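Ticket 1831 – Worktop won't sit still, clamp keeps creeping
Workshop bench, Kilteo building
Status: open, waiting on parts

Right, I've been putting this one off because it sounds so daft written down. The long wooden board we use as a worktop moves when you lean on it. It isn't by much, but if you're drilling by hand you feel it go, and then the bit wanders and you've got an oval hole. Dierckx lost two pieces of trim to it in December and I've lost more than that, though mine were only scrap.

What I've tried so far:

Tightened everything I could reach on the rails underneath. It helped for a morning. By four in the afternoon it was back to its old tricks.

Swapped the board end for end, in case it was bowed. Same wobble, different corner. I did get a good look at the finish while I was at it, and the little knots and dark spots are just the wood, so please stop sanding them, whoever that is!

Next I went after the clamp, the black C-clamp with the silver screw. My thinking was that if the board can't be made perfect, at least the work could be held down properly. It bites well enough to start with, but after a few turns of the hand drill it creeps. I've cleaned the screw and put a drop of oil on it (one drop – it doesn't need drowning) and it turns more sweetly now, but the creeping hasn't stopped. 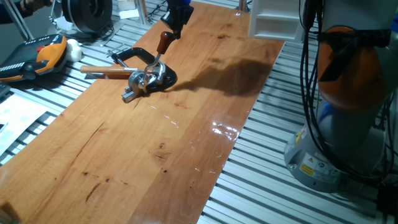
Wouter Verschueren
Workshop lead, Jilier

The hand drill with the dark red-brown knob is the one I've been testing with, so if you want to repeat any of this, use that and not the newer one from Estier, which has a different chuck and will only confuse matters. Go slowly on the crank. If you lean on the knob you'll get the wobble whatever the clamp is doing, and then we're comparing apples with pears.

One thing I did notice is that the surface is quite shiny, and a smooth jaw on a glossy finish hasn't got a lot to hold on to. So I stuck a scrap of leather under the jaw and did 8 holes in a bit of pine. The first six were lovely. On the seventh the leather slid out, and I said a word.

Update, later on: tried cork in place of the leather. Better grip, but it squashes, so you have to nip the screw up again after every hole or two. I can live with that for small jobs.

Still to do: proper pads for the jaw, and packing strips between the board and the rails. I've asked Dierckx to measure the gap at both ends before I order anything – please don't shift the board until that's done. The light scratches near the middle can wait. They don't catch a fingernail and I'm not refinishing a whole worktop for them.

Leaving this open.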